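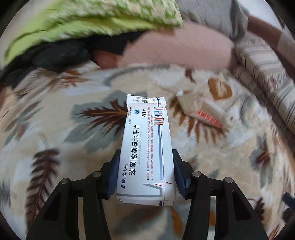 Comparing two sets of finger pads on a hand-held gripper
Student project report, Veronika Fodor

The aim was to find out which finger pads hold mixed household items better when the gripper is worked by hand. I used one gripper body throughout and swapped only the pads. The Hajdu pads are smooth and fairly stiff. The Sivach pads are softer and have ridges.

All picks were done on a bed. A blanket gives way under the fingers, and a hard bench hides that problem. Items were medicine boxes, paper packets and knotted plastic bags. Each pad set did 300 picks, in blocks of 25, with a rest between blocks.

A pick counted if the item stayed in the jaws while I lifted it and turned the wrist once. If blanket came up with the item, I marked it as a miss.
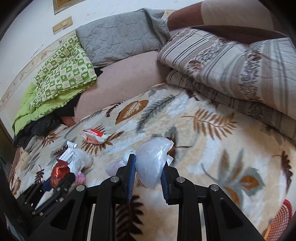

Bags were the hardest group for both sets. Gripping at the knot worked better than gripping the loose part, where the plastic slid between the pads. Boxes gave little trouble, though the stiff pads dented the weaker ones at the corners.

I would choose the softer pads for bags and either set for boxes. I did not measure closing force, so I can't say how much of the difference came from my own hand.

Comments (2)

Lorraine Tipoki: Did you clean the pads between blocks? Ours pick up fluff very quickly.

Veronika Fodor: Only at the halfway point. I should have done it every time.

Related reports
Wrist camera mounts: Grodport trial
Stinddale arm, first month of use
Choosing a controller for a small gripper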